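Drawer runners: cleaning and checking

Empty the drawer before any work on the slides. Pull it to full extension and look along each side for the metal rail. Small cabinets often have a single drawer, so allow 19 minutes for the job.

1. Vacuum the drawer floor with a crevice nozzle, including the joint where the floor meets the front.
2. Wipe the rails with a dry lint-free cloth. Do not spray degreaser near bare wood.
3. Check that the fixing screws are seated. Tighten by hand only.
4. Apply one drop of Drelton dry lubricant per rail and cycle the drawer 3 times. 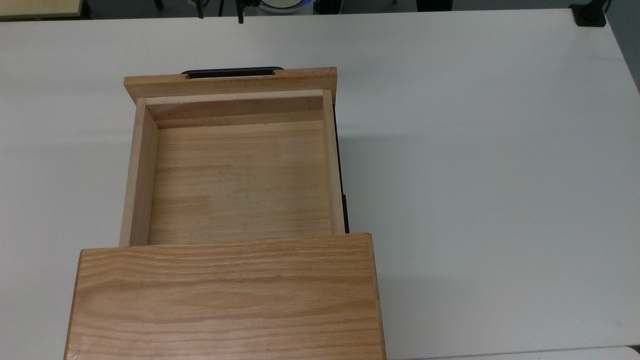
Wipe off any surplus before refilling. Wax is suitable for wooden runners but collects grit on metal ones. Repeat every November, or sooner if the drawer drags.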